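How Patterned Wallpaper Is Made and Hung

Wallpaper is paper, or a mixture of paper and plastic fibres, with a pattern printed on one side. It is sold in rolls. A roll is long and narrow, and a wall is wide, so the paper has to be cut into strips and the strips fixed next to each other. Each strip is called a drop.

The pattern on a roll does not go on changing for ever. It is one piece of drawing printed again and again. The piece that is printed again is called the repeat. To find a repeat, choose one small thing in the pattern, such as the tip of a leaf. Move your finger straight up until you reach exactly the same tip of exactly the same leaf. The distance your finger has moved is the length of the repeat.

Where the repeat comes from

Many wallpapers are printed with rollers. The pattern is cut or etched into the outside of a roller, which is a long cylinder. The roller picks up ink, turns, and presses the ink on to the paper. When it has turned once, it has printed the whole pattern once. When it turns again, it prints the same pattern again.

This means that the length of the repeat depends on the size of the roller. The distance round the outside of a cylinder is called its circumference. If the circumference is 28 centimetres, the pattern repeats every 28 centimetres. To print a longer pattern by this method you need a fatter roller.

One roller prints one colour. A paper with several colours needs several rollers, and the paper passes under them in order. The Varkow press at the Nurkness paper works has seven rollers in a line. A pattern called Derese is printed on it, and this pattern uses six of them. The first puts down the background. The next four print the leaves and the petals. The last prints the thin dark lines that make the edges look sharp.

All the rollers must agree with each other. If one is slightly ahead or behind, its colour will land in the wrong place, and a petal may sit outside its own outline. Printers say that the colours are out of register. Small marks printed on the edge of the paper help the printer to check. These marks are on a part called the selvedge, and it is trimmed away before the paper is rolled up.

After printing, the ink has to dry. The paper travels through a long heated tunnel and is then wound on to cardboard tubes.

Hiding the joins

A pattern must also work from side to side. The right-hand edge of one drop has to meet the left-hand edge of the next. If half a flower is printed on the right-hand edge, the other half must be on the left-hand edge. The designer plans this at the start, often by drawing the pattern, cutting the drawing in half, swapping the halves over and filling in the gap in the middle.

There are three common ways for drops to fit together.

In a straight match, the same part of the pattern is at the same height on every drop. If there is a bird at the top of the first drop, there is a bird at the top of the second.

In a half-drop match, the pattern on the second drop is moved down by half a repeat. The third drop is level with the first again. The eye then sees slanting lines of flowers as well as level rows, and the repeat is harder to spot.

In a free match, it does not matter where the drops meet. Plain papers and some stripes are like this.

The kind of match is printed on the label as a small sign with arrows.

Why some paper is wasted

Suppose a low wall under a sloping roof is 105 centimetres high. The paper has a straight match and a repeat of 28 centimetres. Each drop must start at the same point in the pattern, so it has to be cut to a whole number of repeats. Three repeats come to 84 centimetres, and that is too short. Four repeats come to 112 centimetres. Every drop therefore uses 112 centimetres of the roll, and 7 centimetres of each one is cut off. A decorator usually adds a little more at the top and bottom for trimming, and this can mean using a fifth repeat.

A large repeat often wastes more paper than a small one. The offcuts can be kept for patching, or for the short spaces over a door.

Putting the paper on the wall

The wall must be smooth, clean and dry. Old holes are filled and rubbed down with sandpaper. The decorator then draws an upright line with the help of a plumb line - a weight on a string. The weight pulls the string straight down, so the line is upright even if the corner of the room is not.

Next the drop is laid face down on a pasting table. The Trullodeck is a folding table of the usual kind, slightly wider than a roll. Paste is brushed from the middle towards the edges. Wet paper stretches a little, and for this reason it is often left to soak before it is lifted. Some papers have a tougher backing that hardly stretches, and with these the paste goes on the wall instead.

The first drop is set against the upright line and smoothed down with a wide brush. Air bubbles are pushed out to the sides. The second drop is slid up to the first until the pattern meets.
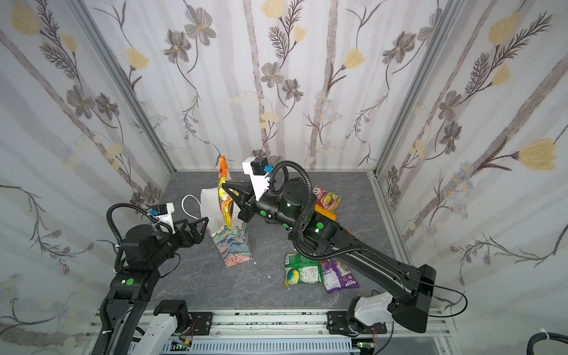 Corners need more care. A full drop is not usually bent round an inside corner, as few corners are perfectly straight and the paper would crease. The decorator cuts the drop so that a narrow strip turns on to the next wall. A new upright line is drawn there, and the rest of the drop is hung against it, slightly covering the strip. A small piece of the pattern is lost under the overlap. With leaves and stems this is difficult to see from across a room, but with stripes or squares it shows much more.

Contact the editor | © Nurkness Pattern Pages | Back to top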